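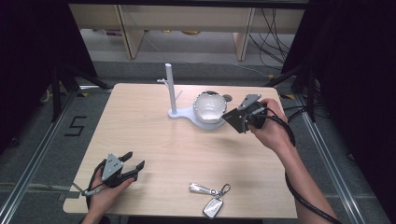 Según Daryna Vakulenko, la tarea de las llaves debería contarse aparte de las demás, porque mezclar en la misma tabla un objeto rígido y uno articulado hace que la media no diga nada. Le hemos hecho caso y desde esta versión las llaves van en su propia carpeta.

Proyectos > Club de robótica > Conjuntos de datos > Wirnuva

Archivado en: Manipulación bimanual, Trabajos de estudiantes

Wirnuva – demostraciones de mesa con dos pinzas de mano

Wirnuva es el conjunto de datos que el club graba durante el curso para la asignatura de proyecto. Contiene demostraciones de tareas domésticas cortas hechas por personas con una pinza en cada mano. Se usa para entrenar las políticas que presentamos en la competición interna y para las prácticas de los grupos nuevos.

Contenido

La versión actual tiene 2885 episodios. Casi 300 son de llaves; el resto se reparte entre las tareas de cuenco, las de soporte y las mixtas. Cada episodio lleva:

- vídeo desde la altura de la cabeza
- apertura de cada pinza, izquierda y derecha por separado
- una frase en español con la instrucción
- una marca de resultado: completo, parcial o descartado

Los descartados se conservan. Quien no los quiera puede filtrarlos con la marca de resultado, pero para el ejercicio de detección de fallos hacen falta.

Objetos

Soporte blanco para tazas, de palo vertical y base redondeada. Cuenco blanco de cerámica, que puede empezar apoyado en la base del soporte o suelto en la mesa. Juego de llaves de coche con mando y llave plegable. En las tareas mixtas aparecen los tres a la vez y la instrucción nombra solo uno o dos; los demás se dejan en la mesa como distractores.

La posición inicial se cambia entre episodios. No hay plantilla pegada a la mesa. Olga Macedo propuso una lista de posiciones sorteadas y se usó en las primeras sesiones, pero después cada pareja fue eligiendo las suyas, y se nota: las llaves están más veces cerca de la persona que al fondo.

Puestos

Los puestos se identifican con un número de cinta negra en el suelo. El número se copia en el campo "puesto" de los metadatos. Los puestos no son iguales entre sí: cambian el fondo y lo que queda alrededor de la mesa. Para evaluar generalización, separad por puesto y no por episodio suelto.

Cómo se graba

1. Colocar los objetos y leer la instrucción en voz alta.
2. Pasar los cables por fuera de los antebrazos y comprobar que no cruzan por encima de los objetos.
3. Abrir y cerrar las dos pinzas una vez.
4. Hacer la tarea sin pausas largas. Si se cae algo al suelo, terminar el episodio y marcarlo como descartado.
5. Anotar el resultado antes de recolocar nada.

Las sesiones son por parejas, una persona graba y otra anota, y se cambia a los 200 episodios. El archivo con los turnos está en la carpeta "sesiones".

Problemas conocidos

Los cables de las pinzas se ven en muchos vídeos. No se han borrado ni recortado. Un modelo entrenado solo con Wirnuva puede acabar fijándose en ellos; Asuka Kobori lo comprobó tapando la zona de los antebrazos y el acierto bajó más de lo esperado.

El cuenco y el soporte son los dos blancos. La segmentación automática los une cuando el cuenco está en la base. Hay máscaras corregidas a mano para una parte de los episodios, con el sufijo "_rev".

La mesa tiene un agujero redondo pequeño que el detector de Grovance etiqueta a veces como objeto. Conviene añadirlo a la lista de exclusión.

En 7 episodios la mano izquierda y la derecha están intercambiadas en los metadatos. Los identificadores están en "erratas.txt" y se corregirán en la próxima versión – mientras tanto, el cargador del club los invierte al leerlos.

Uso

Libre para prácticas, trabajos de fin de curso y competición. Para publicarlo fuera, escribid antes a Kazue Furukawa. En los vídeos se ven las manos de quienes graban; todas las personas firmaron el permiso.

Cambios

Noviembre: carpeta propia para las llaves, campo "puesto" obligatorio, máscaras revisadas por Chiharu Uchida.

Pendiente: traducir las instrucciones al inglés y volver a medir la latencia de la pinza izquierda.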